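Gripper fault at the Prakthorpe kitchen bench

On Tuesday the left arm stopped in the middle of the breakfast task and let go of a plate. The plate fell 6 centimetres to the table and did not break. Nobody was near, but we treat it as a safety matter, because the arm should keep its grip when it stops.

Mohcine Amrani read the logs the same afternoon. The controller lost contact with the gripper for 3 seconds, and after that the gripper started again with its default setting, which is "open". The cable at the wrist had a worn place where it rubs on the cover. Keerthana Kandasamy changed the cable and also the setting – after a restart the fingers now stay as they were.

Since the repair we have made 200 lifts with the same kind of plate and the fault did not come back. Until Zerrin Yüksel has signed the new check sheet, please keep to the slow speed and stand behind the yellow line when the arm is on. 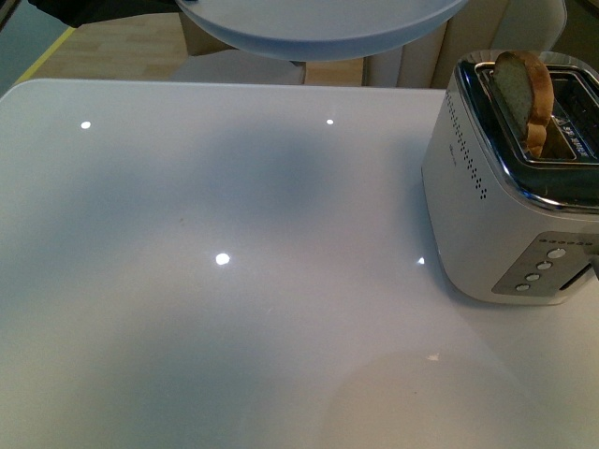 The breakfast task at the bench: plate in the gripper, toast in the toaster.

The old cable is kept in the workshop for anybody who wants to see the damage. Questions about the check sheet go to Radwa Lahlou.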